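# Porine Parents' Lunchbox Group – November notes

I took the minutes again, so blame me for the spelling!

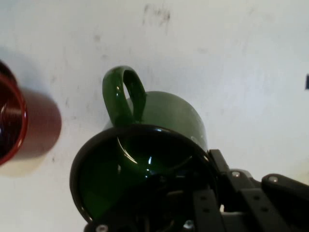

*Green mug, dark at the rim and paler toward the base.*

- We had 15 families and started late – the Quintero Room was locked.
- Packed lunches: most of us want one shared list of nut-free snacks. I'm typing it up (send me yours, please, even the boring ones).
- Breakfast club at Prevutwood School goes up to 60 places. We agreed to chip in $100 for fruit and oatmeal.
- Picky eaters: we talked way too long about peas. I loved it. We'll try a tasting table with 3 vegetables, raw and cooked.
- Vaster Farm visit – still waiting on a bus price.

Next meeting is at 7 p.m., same room.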